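Categories: Produce, Packaging, Local Business

Leklow Introduces Slatted Crate Program for Table Grapes and Mixed Produce

PREKBRIDGE – Leklow, the produce packing and supply company, announced today that it will begin offering its reusable wooden crate program to grocers, farm shops and restaurants in the Prekbridge area in June. The program replaces single-use cartons for table grapes, leafy greens and other fresh items sold by the crate.

The crates are made for Leklow by Skideo, a Prekbridge workshop that specializes in light wooden goods. An initial run of 500 has been completed and will be shared among the first 45 customers to enroll.

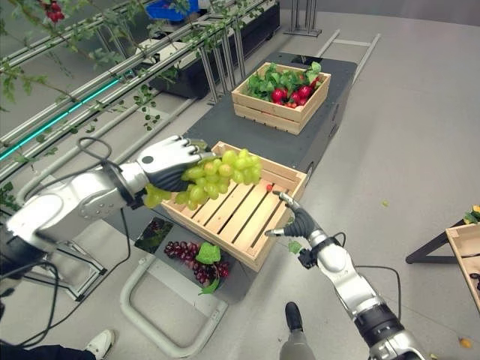 A bunch of pale green grapes is held over a slatted wooden crate.

Each crate may be ordered with a single product or with a mixed selection. Under the program, customers will receive filled crates on their regular delivery day and return the empty ones at the next visit. Crates that come back damaged will be sent to Skideo for repair, and individual slats can be replaced without rebuilding the whole crate. Leklow will charge a deposit of 9 dollars per crate, refunded in full when a customer leaves the program.

"Our customers have asked for a crate that can go straight from the delivery van to the shop floor," the company said in a statement. "They want produce that looks good when it arrives, and they want less cardboard to break down at the end of the day. We believe the new crates answer both requests."

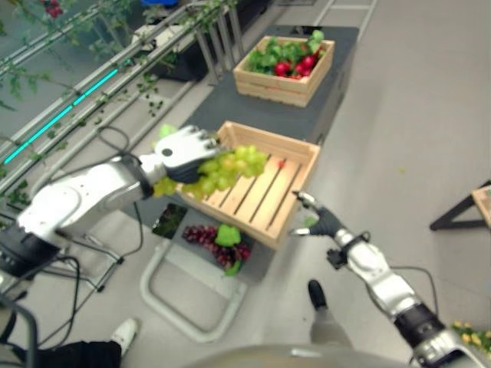
Leklow has also revised its packing guide, which will be supplied to every customer that fills crates on its own premises. The guide recommends that grapes be kept in whole bunches and lowered into the crate from above, and that each crate be finished before the next is begun. In mixed crates, color is given particular attention: red tomatoes set to one side among bright green leaves, with the greens allowed to rise above the rim, make a display that needs little further work in the shop. The guide advises against stacking any crate filled in this manner.

A separate section of the guide covers presentation for customers who sell grapes by the bunch. It was prepared with Jang, a retail display studio that has worked with Leklow on its seasonal counters.
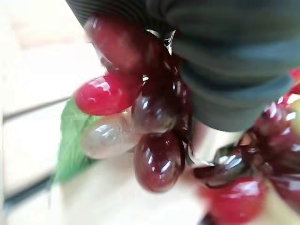
Jang will provide display training to shop staff as part of the program. The sessions will address lighting, the height of the counter and the arrangement of different colors of fruit. Grapes with a polished surface catch bright points of light, and a pale grape beside cherry-red and deep burgundy ones stands out clearly, with a green leaf next to the bunch adding further contrast. Participants will practice arranging bunches and will receive a printed copy of the guide to keep.

The first training session will be held on a Saturday at the Leklow packing hall in Prekbridge. There are 80 places, and enrolled customers will have priority. Doors open at 8:30 a.m.

Businesses that wish to enroll may request an application form from the Leklow customer office. Existing customers may continue to order in cartons while they decide whether to change over.

About Leklow
Leklow packs and delivers fresh fruit and vegetables to independent shops and kitchens in Prekbridge and neighboring towns.

Tags: grapes, wooden crates, fresh produce, Prekbridge
9 shares | 0 comments
Contact the Leklow Press Office | Copyright Leklow. All rights reserved. | Back to top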